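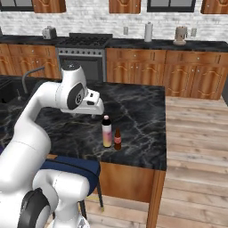 Home Files Issues Wiki Releases

# Nallasach recipe notes

A plain-text collection of household recipes, gathered from handwritten cards and typed up so they can be searched. Last updated 14/09/2025.

## What's in it

There are 37 recipes, one per file, in the `recipes` folder. Most are soups, breads and preserves. The two longest are the Ní Chonaill fruit cake and the Rirkelau pickle, and both have been split into stages.

Each file has these fields:

- `title` — as written on the card
- `serves` — left blank if the card doesn't say
- `ingredients` — one per line, amount first
- `method` — free text
- `notes` — anything scribbled in the margins

## Units

Weights are in grams. Cards that used ounces were converted and rounded to the nearest 5 g, and the old figure is kept in `notes`. Spoons and cups were left alone. Oven settings are in Celsius for a non-fan oven.

## Known problems

- Two cards were too stained to read in full. Missing words are marked `[?]`.
- The marmalade was typed up twice, with different sugar amounts. Both versions are kept.
- Jam setting times were added in May and have not been checked.

## Using the files

Any text editor will open them. The Jinotano menu planner reads them too, but it skips `notes`.

Copy and change them as you like. Corrections go in the issues list — please give the file name and the line.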